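Visit to the robotics course at Hirngate

Posted 5 Oct 2026 by Yurani Huaranga

Our evening school in Rivas wants to start a robotics class next year, and I was asked to visit a place which already has one. I teach electronics and I have some experience with motors and small controllers, but with learning robots I had none. A former colleague gave me the address of Hirngate, a technical college two hours from us by train, and the teacher there, Janelle Pangilinan, answered my letter the same evening. She invited me for a full day and told me to bring my own lunch, as the canteen is being repaired.

The college is on the other side of the river from the station. One can take the bus over the Wondutbridge, but I walked. The robotics room is on the second floor of the back building, at the end of a corridor with old lathes behind glass. I arrived before nine and the students were already inside.

The course takes 15 students, all in the second year. They work in small teams and every team has one task for the whole term. The tasks are from the kitchen: folding a napkin, closing a box of tea, putting a cup on its saucer, moving dry food from one container to another. I asked why kitchen, and Ms. Pangilinan said that she had tried with screws and nuts first, and the students became bored in two weeks. Also the kitchen things are cheap to replace. She buys most of them herself and the college pays her back in July, when the budget year closes.

The first hour was theory. The students do not write the movements of the robot in code, as I did in my own studies. They perform the task with their own hands, many times, while the position of the hands is recorded, and later the program learns from these recordings. One recording of one complete task is called an episode. The class had a discussion about what is a good episode. A student wanted to delete all the ones where a bean falls on the table. Another student said that these should stay, if the person picks up the bean again, so the robot can also learn to correct. The teacher did not decide it for them. They will train it both ways and compare in November.

After the theory we went to the tables. I stayed most of the morning with the team of the beans, which calls its project Naso. I did not understand the name and they did not want to explain it. Their task is to take mung beans out of a glass jar with a measuring spoon and to put them in a bowl. It sounds like work for a small child, but a spoon is a difficult tool for a machine. It must enter the jar at the right angle, and it must come out level.

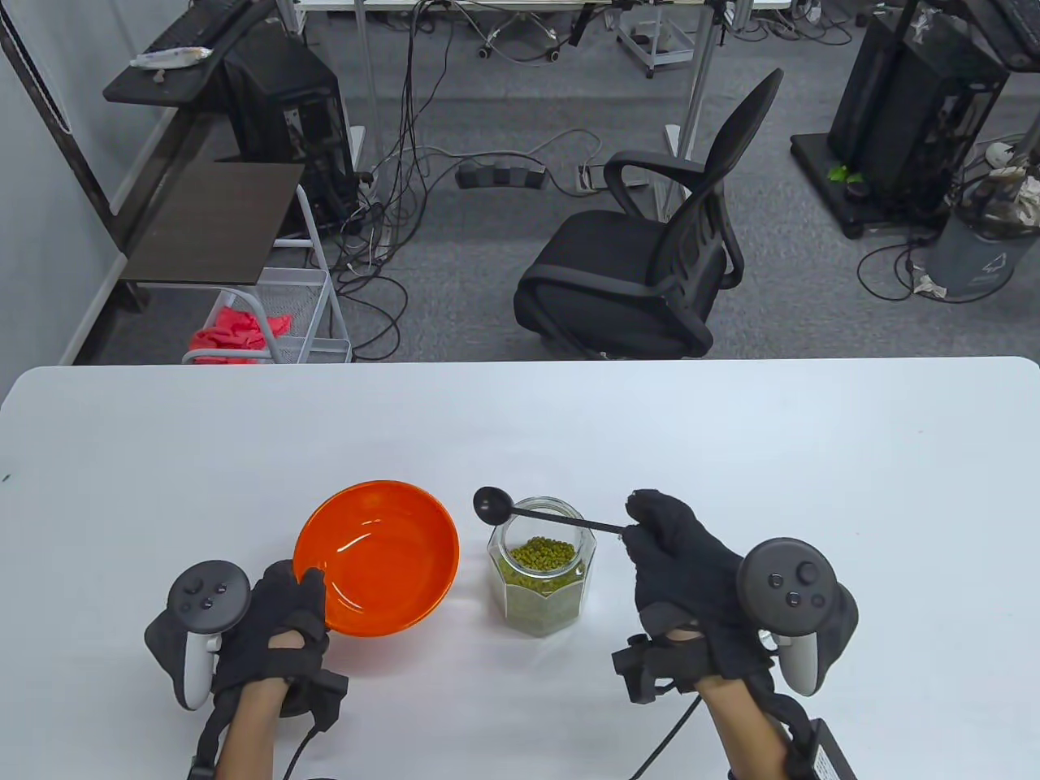 Measuring spoon over the jar of mung beans, with a VR controller on each glove.

The controllers are the same type that people use for games at home, and they are worn on the back of the hand, so the fingers remain free. I was allowed to try. The gloves were a little large for me and for the first minutes I moved like a person carrying a full tray. The students told me to work slower, and then slower again. When the hand goes fast, the recording has jumps in it and the team must throw it away. I made 40 spoons of beans and my shoulder was tired. The students change places every quarter of an hour, and I think this is a good rule which we should copy.

The team had 760 episodes saved on the day of my visit. They keep a paper notebook beside the computer where they write the initials of the person, the start time, and one word about the quality. I found in it "good", "good", "shaky", "sneezed", "good". Ms. Pangilinan insists on paper. Last year a disk failed and with the notebook they could at least know what they had lost.

I ate my sandwich with the students in the courtyard. Some of them have no plan to work with robots later. One wants to be a dental technician and took the course because her brother did. Two asked me many questions about Rivas and whether we have a competition there. We do not, but they take part in one every spring, and 28 teams from different colleges came to the last one. Hirngate finished in the lower half. They told me this without any shame and then explained for a long time what was wrong with the gripper.

In the afternoon I saw the robot side. A simple arm with two fingers stands in the neighboring room, and the team of the tea box was testing its first trained program. The arm went down to the box, waited, went up again, and waited. It repeated this four times. Then it pressed on the lid from the side and pushed the whole box to the border of the table, where a student caught it. Everyone wrote in the notebook. I had expected that they would be disappointed, but they were quite busy with discussing whether the light from the window was different from the light during the recordings. They closed the blinds and began again, and on the third attempt the lid was half closed.

Some practical points for my colleagues in Rivas. The room must have much more space on the floor than we have in our electronics workshop, for the cables alone. The tables should be of a height that is comfortable for standing and for sitting, because tall students and short students record the same task. Charging of the controllers must be somebody's duty. Ms. Pangilinan advises to begin with one task only and with one team, and to let the second team start when the first has a program which does something, even if it does it badly. She is willing to send us her plan of lessons, and I have already received the first part of it. The evaluation sheets she will send later, after she has removed the names.

What I could not find out is the cost of the arm. It was bought together with other equipment, before she came to the college, and the invoice is with the administration. I have written to them.

I took the bus back over the bridge, as it was raining, and missed the early train. Colleagues who want to read my handwritten notes can find them in the teachers' room, in the blue folder on the shelf over the printer.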